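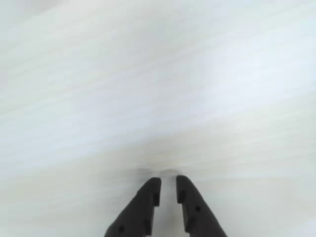 Wrist camera view, white cloth, fingers at the crease.

I said in August that I would write up the grasp point work once the numbers settled, and they have settled enough. The project is called Gatuveo. Hilde Hoekstra and I have been trying to get a two-finger gripper to pick up one layer of white cloth from a heap, using only the wrist camera.

White cloth is a bad case for most of what we had tried before. The depth sensor returns a fairly smooth surface with holes in it, and the color image has very little in it except shading. Our old method looked for the highest point in the depth map and went there. On a bulge the cloth is stretched over whatever is under it, so the fingers close and slide off.

The new method ignores height. It takes the gray image, blurs out the fine texture of the weave, and looks for long soft bands where the brightness dips and comes back. Those are usually folds. Then it picks a spot along the band, turns the wrist so the fingers will close across the fold, and pushes down a few millimeters before closing. The push makes a small local crease, and the crease is what gets pinched.

We trained the band finder on 374 hand-labeled images. Hilde labeled most of them. We disagreed on a lot of the faint folds and ended up throwing out any image where our lines were far apart.

For the test we ran 100 picks with each method on the same sheet, dropping it fresh from the same height every time. The old method lifted the cloth on 58 of them. The new one lifted it on 81. A lift counted if the cloth was still in the fingers after five seconds in the air.

Of the 19 misses, 16 were the same problem: the band finder had locked onto a shadow from the arm. We moved the lamp after that and I think it helps, but I haven't rerun the full set, so I'm leaving the number as it is.

Single layer is a separate question and the result there is weaker. When a fold is pinched you get two thicknesses by definition, and Nerys Ifans pointed out that our success count says nothing about what happens when you want a corner. She is right. For now we regrasp along the hanging edge, and that step is slow.

Finger opening matters more than I expected. Too wide and the cloth between the tips goes tight when you push. We settled on a narrow gap and kept it fixed for all runs.

Next is colored cloth, then a towel. The labels and the test log will go up when I've cleaned out the duplicate file names.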